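A place for the plates

Hawi Negash moved house in October and has been sorting out her kitchen things ever since. She had 41 pieces of crockery when she started, collected over 10 years in shared flats in Mollby, and hardly any of it matched.

"I used to stack everything," she says. "Plates in one pile, bowls on top, pans wherever they fitted. If you wanted the bottom plate you had to lift the lot."

The change came with a wooden plate stand. She bought it secondhand and meant to use it for two serving plates. Now her everyday plates go in it as well, and the cupboard they came out of holds tins and flour.

"You take one out and the others stay where they are. It's a small thing, but I do it every day."
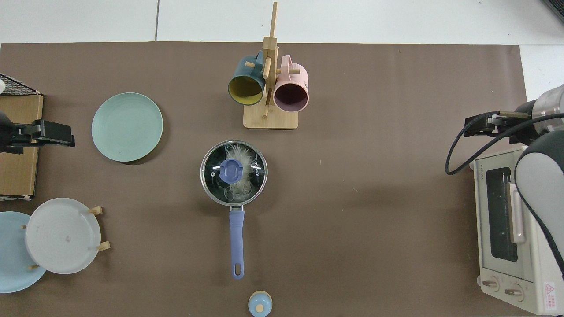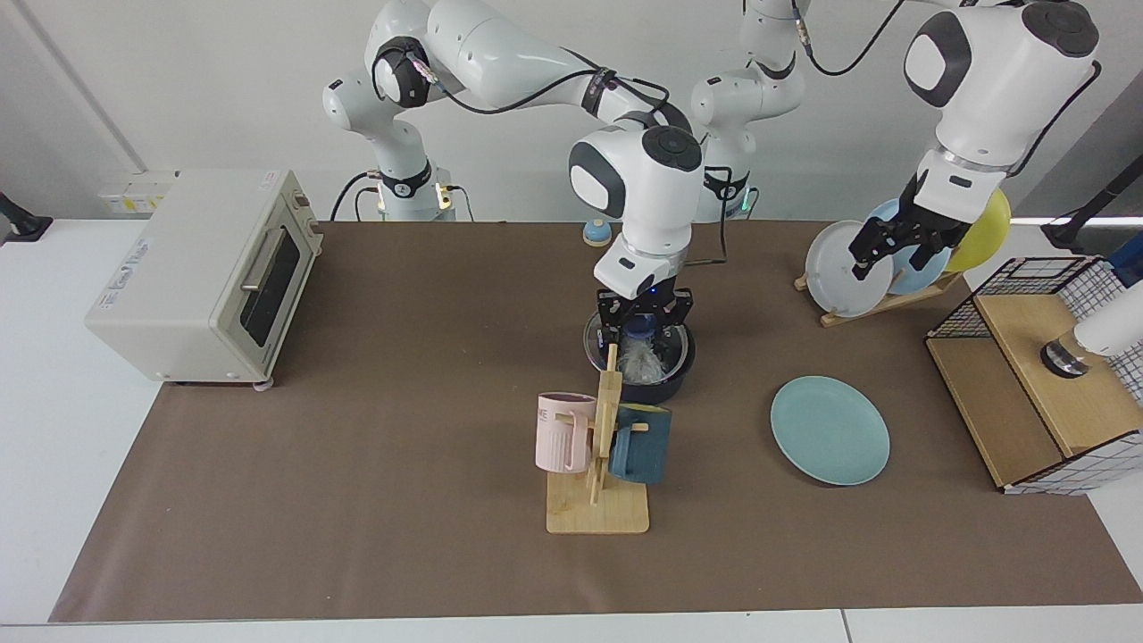
Her friend Lama Qaisi, who runs the household shop Kumsa, talked her into hanging up her mugs too. Negash took some persuading.

"I thought a mug tree was something my grandmother would have," she says. "Then I chipped another mug in the cupboard and gave in."

Qaisi's advice to customers is to keep out what they use in a week and box up the rest. "People come in asking for more storage," she says. "I ask them what's in the cupboard first. Often it's things they don't like."

Negash followed that with her pans, though not completely. She gave away seven of them and kept a fish kettle she has used once - it was a present, and she isn't ready to part with it.

Lids are still a problem. She has tried a rack inside the cupboard door, but the door won't shut with the big ones in it. For now each lid stays on its own pan.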